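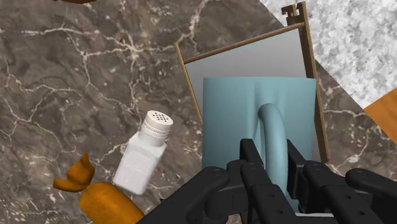 ## Buying the arm last: how Kumstead planned its kitchen automation

Kumstead runs three production kitchens and a central wash-up, and for most of the past year it has been working out whether to put robot arms on its tray line. The firm's equipment planner agreed to talk on a Thursday afternoon, between a supplier call and a stock check, on the condition that the conversation stayed on money and planning. Names were left out at the firm's request.

The project started with a quote. Luder, which supplies arms and grippers to small food businesses, had priced a single station, and the figure went straight to the directors.

"That was our first mistake," the planner says. "We had a price before we had a job for it. Everyone talked about the arm and what it cost, and we hadn't written down what it would be picking up."

What it would be picking up is crockery and table items, mainly mugs going into and out of shallow trays. The planning team now does its early work in simulation, where a jointed black gripper can be brought up to the handle of a pale blue mug as many times as anyone likes without a breakage charge.

"A mug is a good item to budget around," the planner says. "You've got a handle, you've got a rim, and you've got the sides of the tray limiting how you come in. If a gripper can't cope with that in the software, I don't want to pay for it to be shipped here."

The simulated counters are cluttered too. A salt shaker may be lying on its side next to the tray, with something bright orange and shaped like a wrapped sweet beside it. The planner asked for that early on, having sat through a demonstration on a clean bench at another supplier.

"Our counters don't look like that at half past eleven. I asked for stone worktops with a busy pattern as well, the sort with white veins all over, as we have dark ones at the Skatham site. I'd rather find out about a problem with the vision side now than after the invoice."

The simulation licence was the first thing Kumstead paid for. It came to £3,006 for the year, and it was approved without much argument.

"It's a small sum next to the hardware," the planner says. "It did get some questions, as there was nothing to unpack. But it changed the order we're buying things in."

The original plan had the arm first, then the gripper, then whatever else turned out to be needed. The present one begins with the gripper. Two types are being compared, one with several jointed fingers and one with a plain pair of jaws, and the arm will be chosen to suit.

"The fingers are the part that wears," the planner says. "There are a lot of pins and links in the jointed type. I've asked for prices on spares for all of it, and I've asked how long they take to arrive. Luder gave us 38 days on one part. That's a long time to have a station standing still, so a spare set goes in the first order."

Spares, fitting, guarding and training now sit on their own lines in the budget. There is also a contingency of 20 per cent, which the directors tried to cut and then left alone. Subramaniam, the firm doing the electrical survey, has already found that one of the kitchens needs a new supply before anything can be installed.

"That would have come out of nowhere on the first version," the planner says. "It's dull stuff – cable runs, floor fixings, where the cabinet goes – but it can cost as much as the thing you're looking at in the brochure."

Before any order is signed, each gripper has to get through a run of 100 picks in simulation on Kumstead's own list of items, followed by a loan period on a real bench. The planner would not say what pass mark had been set, only that the suppliers had been told it in writing.

Renting has been looked at and not ruled out. The monthly charge is higher than the planner would like, but it includes servicing, and it would let the firm hand the station back if the tray line is moved.

"I've told them May for a decision. If the floor survey comes back late then it'll be later, and I've told them that as well."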